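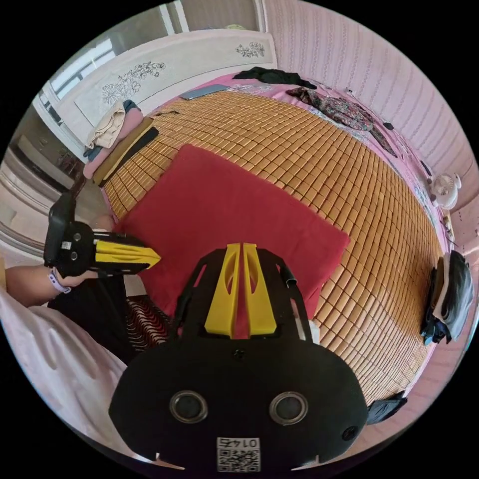 **How does a robot pick up something soft?**

A robot picks up something soft with a tool called a gripper, which closes two or more fingers on the object and holds it by squeezing. Soft things such as jumpers, towels and socks change shape when they are squeezed, and this makes them harder to lift than a box or a cup.

This page is for readers in the middle and upper primary years. It was prepared by the Stulholm Shared Workshop to accompany the Ollis gripper build, a project that families may complete at the workshop or at home. An adult must be present for every part of the build that uses a tool. Words printed in **bold** are explained in the word list at the end.

## Hands before arms

Many people expect a robot project to begin with a robot. The Ollis build begins with a gripper that a person holds. It has a handle, a housing and a pair of fingers, and the person moves it through the air with an arm of their own.

There are good reasons to work in this order. A robot arm is costly, heavy and slow to repair. A hand-held gripper is small enough to sit on a kitchen table. The builder can try it on real household jobs, find out which ones it does badly, and change the fingers before any motors are bought.

A person who uses a hand-held gripper also learns what a robot would have to put up with. Your own hand has five fingers and skin that can feel the difference between one layer of cloth and two. A simple gripper has two fingers and no skin. Try folding a T-shirt using only the thumb and first finger of each hand, and you will have a fair idea of the problem.

## The parts of a gripper

Ask an adult to help you find each of these on the gripper you are building.

- **Fingers.** These touch the object. They are usually wider at the base and narrower at the tip.
- **Side plates.** These stand on either side of the fingers and hold the moving parts in line.
- **Housing.** This is the shell. It covers parts that should not be touched while the gripper is moving.
- **Handle.** This is where the person's hand goes. It should fit the hand of the person who will use it most.
- **Label.** Every gripper in a workshop has its own label, and the label is written in the build book with the date of each repair.

The finger tips of the Ollis gripper open to a gap of 53 mm. This is wide enough for a rolled pair of socks and much too narrow for a pillow. The fingers are 2 mm thick at the tip, and they must be sanded until no sharp edge can be felt. A sharp edge will catch on wool and pull a thread.
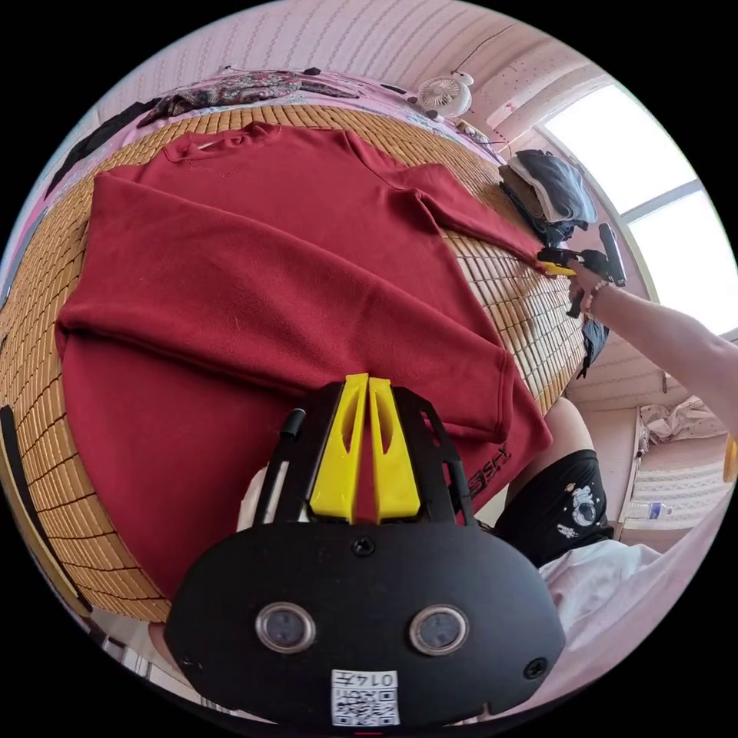 Cloth bends wherever it is not supported, so the place where you take hold of it matters a great deal. If you pinch a jumper in the middle of the chest, the rest of it hangs down in a bunch and you cannot tell which part is which. The yellow tip on the right has hold of the very end of the sleeve, and the sleeve stretches out in a line across the mat. The other sleeve is already folded over the front. Look as well at the long oval holes in the yellow fingers of the nearer gripper. In the Ollis design, a hole of this kind lets the finger bend a little when it presses on something. A finger that bends spreads its squeeze over a larger patch of cloth.

## Building the fingers

The workshop's finger patterns were drawn by Kevin Huaranga, who leads the junior build program. Your own fingers may be printed or cut by hand. Follow the steps in order.

1. Trace both fingers onto stiff card and cut them out. Hold the card fingers together and check that the tips meet. If they do not meet in card, they will not meet in any other material.
2. Choose a bright colour. A finger that is easy to see against dark clothes is easier to aim.
3. Ask an adult to cut or print the fingers. Stand back behind the yellow line at the workshop, or on the other side of the table at home.
4. Sand the edges and wipe away the dust with a damp cloth.
5. Fit the fingers to the side plates. Do up each screw until it is snug, then stop. A screw that is forced can crack the part beneath it.
6. Open and close the fingers 25 times. Listen for clicking or scraping, and tell an adult if you hear either.

Do not put your own finger between the gripper's fingers to test them. Use a folded face washer.

## Working with two grippers

One gripper can lift a jumper. Folding it neatly generally takes two. While one gripper moves a piece of cloth, the other can hold the garment still or keep a second corner from slipping away.

People who work with two grippers soon learn to talk to themselves: "Left holds, right moves. Now right holds, left moves." Robot programmers use the same idea. They call it **coordination**, and it is one of the more difficult things to teach a pair of robot arms. Each arm has to know where the other one is, and neither may pull so hard that the cloth is stretched out of shape.

At the workshop, new builders practise with a tea towel before they are given a garment. A tea towel has four corners that are easy to find. A jumper has a collar, a hem, two cuffs and a great deal of loose cloth in between.

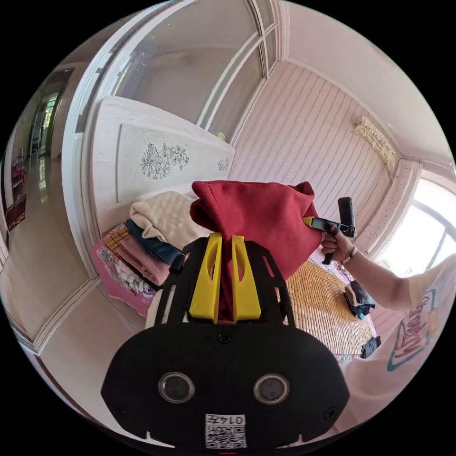 ## The Huamán folding test

When a gripper is finished, it must pass the Huamán folding test before it is entered in the build book. The test is done on a flat surface at a comfortable height. A bed, a large table or a clean floor will do.

The builder lays out one long-sleeved top and folds it using grippers only. Bare hands may not touch the cloth once the test has begun. Up to 100 points are awarded. Most of them are for care: no dropped sleeves, no pulled threads, no tugging. There are no points for speed, and a builder who needs a rest may put the grippers down and take one.
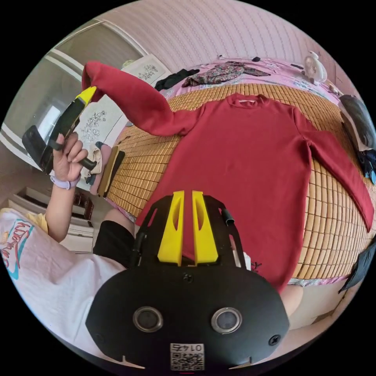 Sleeves are usually the first job in the test, and they cause the most trouble. Many builders drag the cuff sideways along the surface, and the body of the garment slides along with it. Lifting works better. The left sleeve here has been raised high by its cuff in one pair of yellow jaws, while the body and the other sleeve lie flat on the woven mat. The second gripper points towards the bottom hem, a sensible place to keep hold of when the body starts to shift. Bring a lifted sleeve across slowly, lower the cuff, and open the fingers only when the cloth has settled.

If your gripper does not pass, write down what went wrong. "The cuff slipped out when I lifted it" is useful to a builder. "It did not work" is less useful. Slipping often means the tips do not meet evenly, and the cure is to return to step 1 with a fresh piece of card.

## Things to try at home

- Fold one sock, then a pair, using the gripper only. Which was harder?
- Pick up a single tissue from a stack. How many came with it?
- Ask a grown-up to fold the same shirt by hand. Watch their thumbs closely and draw what they do.

## Word list

**Coordination:** making two or more parts work together at the right time.

**Garment:** any piece of clothing.

**Hem:** the folded and stitched edge at the bottom of a garment.

**Housing:** the shell around the working parts of a machine.

Build books for the Nondow branch are kept at the front desk. Finished grippers may be brought in for the folding test on any open afternoon in September.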